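What Happens to Everybody Else When the Cart Shows Up
Student project report, final version
Stavros Spanos
9/30/20

I picked this topic because of my summer job, so I should start there. I worked in the back half of a place called Monico, which stores and ships spare parts for commercial kitchens. Fryer baskets, door seals, knobs, thermostats, a whole aisle of nothing but hinges. My title was "runner" and the title was accurate. You get a list, you grab a bin, you walk it to packing, you walk back. Then in my third week a delivery cart that drives itself started doing part of my job, and I got really curious about what that does to a workplace (and, okay, a little worried about my paycheck).

My project question ended up being: when a machine takes over the carrying, what do the people who used to carry do all day, and do they like it better?

How I did it

I kept a notebook for the rest of the summer, talked to people on breaks, and got permission to look at the bin logs for two stretches of the same length, one before the cart and one after. The software that runs everything is called Witodon and it will print you a log if you ask the shift lead nicely. I did not record anyone's name in my notes because a couple of people asked me not to, and after that it seemed fair to do it for everyone.

What the logs said

In the stretch before the cart, runners moved 2741 bins. In the stretch after, runners and the cart together moved 3210. That looks like a big win and the office was very happy with it. But I would be careful! The second stretch had a restaurant chain opening new locations and ordering like crazy, so some of that growth would have landed on us anyway. I couldn't find a clean way to separate the two, and my teacher agreed I should just say so.

What I can say is that the cart took more than 800 of those bins, nearly all of them on the long straight trip from the far aisles to packing. That was the trip we all hated, so no tears there.

What changed for people

The first thing I noticed was how much less we talked. Walking back from packing with an empty bin used to be when you caught up with whoever was going your way. Once the cart had the long trip, most of us stayed put in one aisle and loaded. One woman who has been there since before they had computers told me her knees felt great and her day felt twice as long. I wrote that down word for word because I think it's the best summary of my whole report.

The second thing is that the work got pickier. When I carried a bin myself I could toss stuff in and sort it out at the other end. The cart goes to a person who has never seen your list, so everything has to be labeled and facing the right way. New people had an easier time with this than the old hands, who had their own systems and suddenly had to explain them.

The third thing is doors. I had no plan to write about doors! But the aisles at Monico are split up by fire doors, the cart cannot open one, and so for the whole summer somebody had to go let it through. It would roll up, stop, beep, and wait. We called this "door duty" and it rotated every hour. I did a lot of it. It is a strange feeling to be a person whose job, for an hour, is being a door opener for a machine that took your other job.

So for the last part of the project I read up on whether robots can do the door part too. People are working on it, and a lot of the practice happens in simulation before anything touches a real handle. A door sounds easy until you list what your own hand does: find the lever, push down, keep it down, pull or push, step out of the way of the thing you're moving.
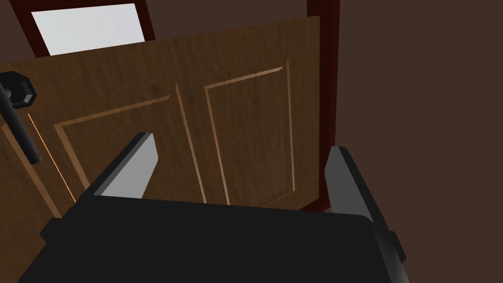 Stavros Spanos

A gripper with two fingers and a lever handle on a paneled wooden door, all computer-rendered, and even there you can see how little room there is to work in once the hand is up close. The body of the gripper alone covers most of the lower half of the view. I showed it to my old shift lead and she said our doors are heavier than that and they swing shut by themselves, so good luck to it.

What people thought about that

I asked everyone on my shift the same thing: if the cart could open doors, would you be glad? Almost all of them said yes right away — door duty was not popular. Then a few came back later and said they had thought about it more. Door duty was boring, but it was also an hour off your feet, and it was the only time you were guaranteed to see people from the other aisles. One guy said he'd want to know what the hour would be filled with before he answered. I think that's a smart question and I wish I'd put it in my original list.

What I would do differently

I would start the notebook on day one instead of when the cart came, so my "before" notes wouldn't be from memory. I would also talk to packing, because I only worked on the aisle side and I'm sure they have a different story. And I'd like to compare with a second workplace. I wrote to Stallasora, which has a warehouse across the river, and they said I could visit in November if I still want to. I do, so there may be a part two.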